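The Night Ferry to Werna

Minttu had never seen a whole town turn out for a pudding before, and she was so happy about it that she forgot to be seasick.

They were all on the quay! The ferry came round the breakwater with its lamps lit, and there was Werna, stacked up the hill like plates on a rack, and every person who lived there seemed to be standing at the water's edge with a spoon. Some had brought their own bowls. One old man had a ladle stuck through his belt like a sword.

"Is it always like this?" she asked.

"Every September," said Uriel Maldonado, who had the rail next to hers and a coat much too big for him. "My grandmother started it. Well, she says she did. Banafsheh's grandmother says the same, and they haven't spoken since the year of the plums."

"What happened with the plums?"

But the ferry bumped the quay just then and the ropes went over, and the answer was lost in the cheering.

The pudding came down the hill on a cart. It was as wide as a cartwheel and as tall as a child of six, dark and shining, and it wobbled at every cobble — oh, how it wobbled! The crowd wobbled with it. When it leaned left, they leaned right, as if they could hold it up by wishing. Two girls walked ahead with brooms, sweeping pebbles out of the way, and behind them came Banafsheh Yazdani herself, pulling on the brake rope with both hands and shouting at everyone to stop breathing so hard.

Minttu ran. She hadn't meant to. One moment she was a stranger with a suitcase and the next she was at the back of the cart with her shoulder against the wood, next to a baker called Farzad who smelled wonderfully of burnt sugar.

"Push up!" he yelled. "Not in, up!"

She pushed up. The wheel dropped into the gutter by Bednárik's shop, the whole street gasped, and the pudding tipped slowly, grandly, like a lady bowing. Then it tipped back. It settled with a great soft slap, and the noise that went up must have woken the gulls all the way to Rida.

They ate it sitting on the harbour steps with their feet nearly in the water. It tasted of treacle and oranges and something peppery she couldn't name, and Farzad wouldn't tell her, and neither would Banafsheh, though she gave Minttu a second bowl and called her "the one with the shoulder".

"So where are you staying?" asked Uriel.

Minttu looked at her suitcase, which somebody had been using as a table. There was a letter inside it about a sensible job in a sensible office in Padwood, and the ferry would be going on there at first light.

"What were the plums?" she said.

Uriel scraped his bowl and grinned. "That's a long story," he said. "It takes until breakfast at least."

"Go on, then," said Minttu, and took off her shoes.

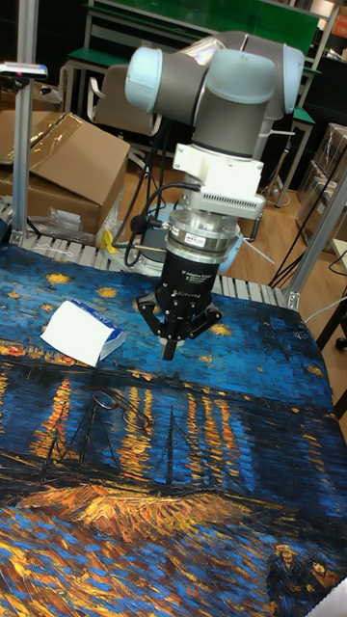

Robot arm with a three-finger gripper, lowered over a cloth on a work table.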